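Notebook, Urnolside house tasks
December, started 9:40 a.m.

Picking up from Dima's last entry. The open question is still whether we can put "folds laundry" on the list of chores for Meléndez, or whether it stays under "not yet" with the dishes.

Where the list stands. Wiping a flat table is fine. Picking socks off the floor is fine if the floor is a plain color. Carrying a full basket is no good, the grip slips as soon as the load shifts. Folding is the one people ask for first and the one I trust least.

The Pronon policy has been trained on 1,833 hand-held demonstrations. Plan was 2,000. I would like to fill the gap with bedrooms, since nearly all of what we have was done on the lab table with the gray mat, and a model that has only seen a gray mat thinks the world is a gray mat. Dima disagrees and wants more garment types first. We left it there.

Results from the last batch of robot runs, lab table only:
T-shirts: first fold usually good, second fold drifts toward the sleeve side.
Towels: good. I would let it do towels tomorrow.
Anything with a collar: bad.
Long pants: it finds one leg and forgets the other.

Run 382 is worth watching again. The arm makes a decent half fold, lets go, then comes back and undoes it to start over. I think this comes from demos where the person corrected themselves midway. We kept those in on purpose. Might have to mark them.

Time is the other problem. A person does a shirt without looking at it. The arm takes 4 minutes when things go well, and I have stood there the whole time ready to hit stop. If somebody has to stand next to it, the chore isn't done for them.

11:15. Went through the bedroom demos. Main worry is contrast and pattern. On a printed blanket the segmenter picks up edges that belong to the print, and a soft surface gives under the pads, so the height estimate is off before contact. Stinley pads hold thin knit well enough but they also grab the bedding if you come in low. Duván's habit is to come in with the jaws wide and close late. I want everyone doing it that way.

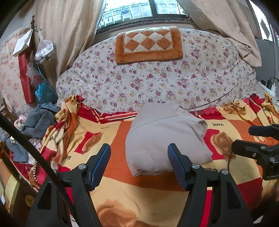 Bedroom demo. Light gray garment, folded, on the red/orange/yellow blanket. Jaws open.

The gray is easy to separate from those colors. A yellow shirt on the same blanket would be a different story, and we should try one. Lettering and roses all over the print, so good material for the segmenter test.

Asked Duván if he thinks a machine will be doing this in a normal house soon. He said towels yes, his mother's closet no. I'd put it about the same.

To do:
Tag the self-correction demos (me).
Yellow or red garment on patterned bedding, several starts (Duván).
Slow approach vs. late close, same shirt, compare bedding grabs (Dima).
Tell Meléndez folding stays at "towels only" for now.
Order spare pads, left one on the second tool is wearing at the tip.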